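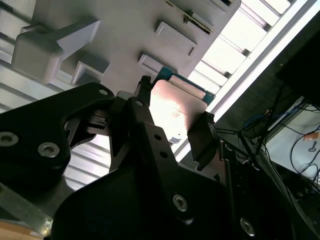
Family History for Beginners
Handout for the third session: From a Name to a Household

Welcome back, everyone, and a special hello to those of you who missed last time because of the roads. I have left spare copies of the first two handouts on the side table, so please help yourselves before you go home.

Last session we talked about what you already have in the house: the Bible with the names in the front, the funeral cards, the box your aunt gave you and told you not to lose. Tonight we move on to records made by strangers, and mainly the census. Strangers wrote down what they heard, often in a hurry, at a kitchen door with a dog barking, and I would like you to keep that dog in mind the whole evening.

1. Reading a census line

A census line looks simple enough. You get a name, an age, a relationship to the head of the household, a birthplace and usually an occupation. When you find your person for the first time it is very tempting to copy the name and the age and run off to the next thing (I did it for years, and I have the messy binders to prove it!). Please copy the entire household instead, every person in it, in the order they appear. Then copy the household before and the household after. Brothers settled next door to brothers, and a widowed mother very often turns up one house down under a second husband's name.

Write down the page number and the line number too. You will think you can find it again. I spent most of one July looking for a page I had already found the summer before.

Our practice family is the Hartleys, and they'll be with us through the rest of the course. Colin Hartley appears as head of the household, farmer, with a wife, a mother-in-law, and a boarder named Declan Whiteley, who is down as a harness maker. The family bookkeeping later on shows that Whiteley married one of the daughters, but you would never guess it from the census alone, where he is just a young man paying for his supper. Boarders are worth your time. So are servants, hired men and "visitors."

2. Names that won't sit still

Spelling was a loose business. The Hartleys are Hartly, Heartley and once, on a tax roll, Artley, and that last one tells you something about how the man at the door heard it. If a name is missing from an index, say it out loud a few times with different accents and write down what you hear. Then try the first letter wrong. A capital H in an old hand can pass for a K or an N, and an indexer working through hundreds of lines is going to pick one and carry on.

First names wander as well. A woman may be Mary in one record, Polly in another and "Mrs. C. Hartley" for the rest of her life. Keep a running list of every version at the top of your research sheet, with the record it came from beside it. It doesn't have to be pretty.

3. Ages and birth years

Treat every age as a clue and be patient with it. People rounded. People forgot. Some shaved off a few years each time the census came around, and I have one great-grandmother who aged only seven years in a decade, bless her. When ages disagree, lean toward the record made closest to the birth, and look at who was likely giving the information. A mother tends to know how old her baby is. A son-in-law reporting a death may be guessing.

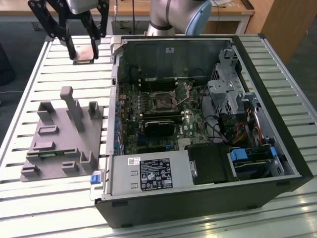
4. Cemetery and township books

Many counties have transcription books, typed up by local societies over the years, and our reading room has a good shelf of them. The one we will use is the Horrocks Township burial book. Plot 274 is the Hartley plot, and the entry runs onto the next page, so turn over! The index at the back sends you to entry 689 for Whiteley, which is a different plot altogether, on the far side by the fence, and it took me a while to work out that he was buried with his own parents and not with his wife's people.

A few things to keep in mind with books like these. The person doing the transcribing could only copy what could still be read, and soft stone wears badly. Dates with a 1 and a 7, or a 3 and an 8, are easily mixed up. Also, a name on a stone doesn't always mean there is a burial under it. Families added the names of sons lost far away, and couples had both names cut when only one of them had died, which leaves you with a birth year and a dash and nothing after it.

If you can get to the cemetery in person, do. Go in the morning or late in the day, when the low light falls across the lettering. Please don't use chalk, shaving cream or a wire brush on the stones, whatever your cousin tells you. Plain water and a soft brush is as far as I would go, and only with permission from whoever looks after the ground.

5. Keeping your paperwork straight

Use one sheet for each household and one for each person. On the household sheet goes everything from a single record. On the person sheet goes a timeline, earliest at the top, with a short note of the source against each line. I like pencil for anything I have seen only in an index and pen for anything I have seen in the original

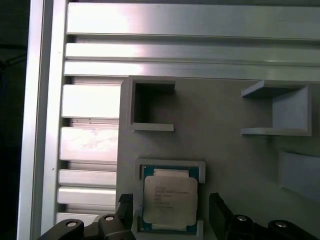 or in a clear copy of it. You may prefer two colors, or a little mark in the margin, and any of those will do as long as you remember next winter what you meant by it.

Write down the searches that came up empty as well. It feels silly at the time, but a note saying you checked the Horrocks marriage register and found no Whiteley will save you an afternoon later on – and it may help the next person in the family who picks up the folder.

Before next time

Please pick one household from your own family and copy it out in full, with the neighbors on both sides. List every spelling you have met for the surname. If you have a disagreement over an age, bring both records along and we will look at them together. Those of you without a family in the census years we are covering are very welcome to share the Hartleys, who never seem to mind.

The reading room is open Sunday afternoon for anyone who would like extra time with the township books. Bring a pencil, as pens have to stay in your bag in there, and a sweater, because the heating is not what it might be. Next session we start on wills and land records, so if you have an old deed tucked away in a drawer, a photocopy of it would be lovely to see.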